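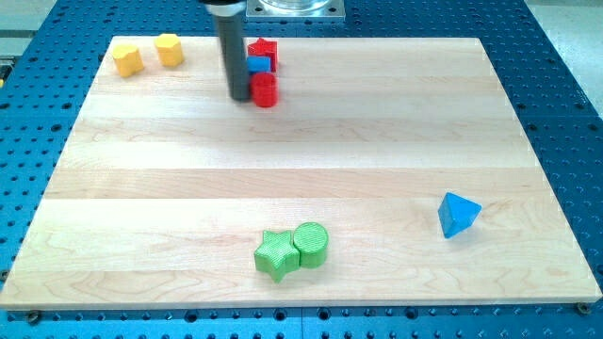 Why Wide Boards Move

A tabletop built in November in an unheated shop and delivered to a house with forced-air heat will be narrower by February. The change is not a defect in the lumber or in the glue. Wood takes up and gives off water vapor until its moisture content balances with the air around it, and its cell walls swell and shrink as it does so. Furniture makers call this movement. It sets limits on how a panel can be glued, fastened and finished.

Movement depends on direction. Along the grain, the change in length is so small that most makers ignore it. Across the grain it is large enough to split a panel or pull a joint apart. It is largest in the tangential direction, following the growth rings, and smaller in the radial direction, from the center of the tree toward the bark. A flat-sawn board shows mostly tangential movement across its width. A quarter-sawn board shows mostly radial movement, and for that reason it holds its width better and tends to stay flatter.

At Kobori, a shop that makes dining tables and library casework, incoming hardwood is stickered indoors for 11 weeks before the first cut. Stickers are narrow strips placed between the layers of a stack so that air reaches both faces of each board. They are lined up vertically from the bottom layer to the top, so the weight of the stack passes straight down and does not bend the boards between supports. Moisture readings are taken near the middle of the length. Readings at the ends run low, as end grain dries faster than face grain.

The shop rough-cuts parts over size, lets them rest for 10 days, and then mills them to final thickness. Sawing a thick board exposes wood that was in the interior, and that wood is often at a different moisture content from the old surface. A board planed flat the same afternoon may cup overnight. Removing equal amounts from both faces reduces the effect.

Kobori's standard maple top is glued from planks of mixed width. Edges are jointed straight, matched for color and grain direction, and clamped with enough pressure to bring a thin, continuous bead of glue out of each joint. The old rule of alternating the growth rings, one plank bark side up and the next bark side down, is applied only sometimes. Alternated planks produce a slightly rippled panel when they cup. Planks laid the same way produce a single gentle curve, which a good base can hold down. The shop chooses by appearance and checks the base design afterward.

Fastening causes more failures than gluing. A top screwed tightly through round holes to a rigid apron cannot change width, and stress builds until either the top cracks or the base racks. Common solutions are slotted screw holes, figure-eight fasteners and wooden buttons that ride in a groove. Each holds the top down while letting it slide across the grain. One line of screws, usually at the center, may be fixed so that the movement is shared evenly between the two long edges.

Breadboard ends follow the same logic. The end piece runs across the grain of the panel and keeps it flat, but it hardly changes length while the panel changes width. Glue is applied to the middle tenon only. The outer tenons are pinned through elongated holes. In summer the panel may stand slightly proud of the breadboard, and in winter it may sit slightly short. Customers report this as an error often enough that Kobori prints a note about it on the delivery sheet.

Finish slows the exchange of moisture and does not stop it. A film finish such as varnish slows it more than oil does. Both faces should receive the same number of coats. A top with a sealed upper face and a bare underside takes on and loses moisture unevenly, and it will often cup as a result.

The largest top the shop has made this year is a conference table for Wularska, an architecture office. It measures 1425 millimeters across the grain and sits on 2 steel frames with slotted mounting plates. The slots were cut for a wider seasonal range than the office is expected to see. Washers under the bolt heads are waxed on the wood side, and the bolts are tightened until snug and then backed off slightly. The delivery sheet asks for them to be checked once each heating season.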